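Minutes of the Shared Kitchen Meeting, Tosstead House
September 27, 2018, small room on the ground floor

1. Minutes of the last meeting were read and accepted with no change.

2. Money. The kitchen fund has 357 dollars. The invoice from Sowa for the new shelves is not yet paid - it will be paid next week.

3. Bottles. Many members complained that sauces stand everywhere and some are opened twice. It was agreed that every bottle gets a place on the shelf by the stove, standing upright, label to the front. Members who buy soy sauce should first look if one is already open.

4. White table board. It has stains and red spots. One member will try to clean it before November. If this does not help, we ask Wurik for the price of a new one. 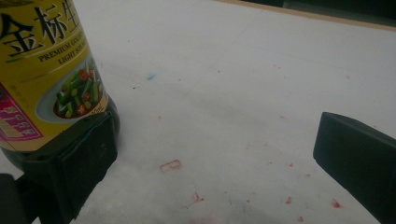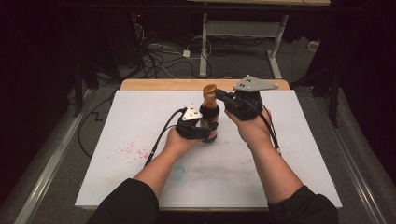 Mirnbridge Residents' Association - Kitchen Group

5. Other matters. The key for the pantry is still missing. The limit for purchases without asking stays at 30 dollars.

Next meeting is in November, same room. The day will be written on the kitchen door.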